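Food Writing Workshop, Handout 4: The Plain Plate

Read before class. Bring one piece of fruit and whatever dignity you can spare.

The exercise is 300 words on one piece of fruit and one plate. Last May someone turned in 3000, of which 18 concerned the fruit. The rest was Tuscany.
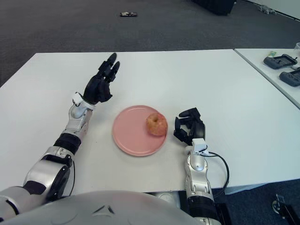
Placement is the first thing your reader wants and the last thing you will think to supply. "An apple on a plate" could be anywhere. Put it on the right side of a pink plate, close to the rim, with all that bare pink beside it, and your reader has something to look at. Note the skin too: mottled red and yellow. "Ruby" is for jewelers.

Banned for this draft: kissed, nestled, bounty, humble. Kullham's essay on pears uses "humble" 2 times, and we will discuss what it cost him.

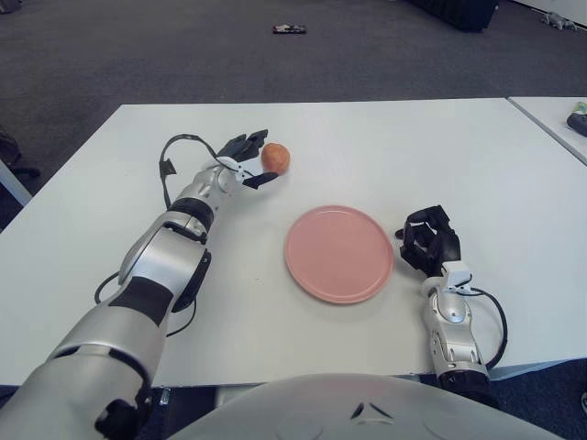 Verbs next. Fruit does very little. It sits, it rolls, it goes off. If yours "beckons," put it down and open a window. Amini's rule is to cross out any verb you would find alarming in a real kitchen.

On color, match the word to the thing and stop. One comparison is allowed per page.
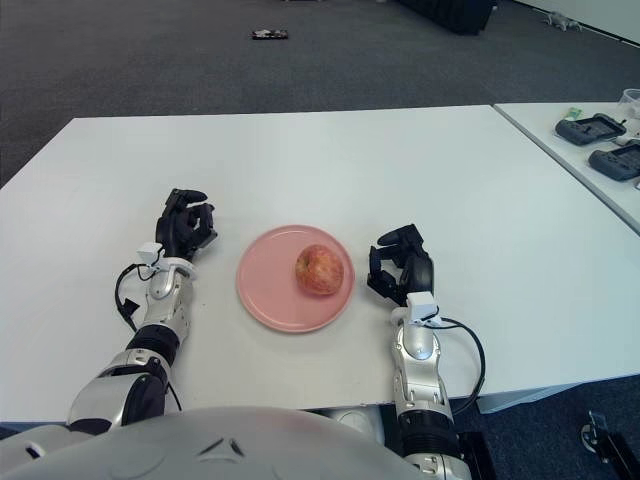 Ngozi Ogbonna objects that a page with one comparison reads like a grocery receipt, and she would sooner have four good ones and a grateful reader. Noted. She may have two.

Drafts go in the Jostell tray by noon. Please eat the fruit afterward.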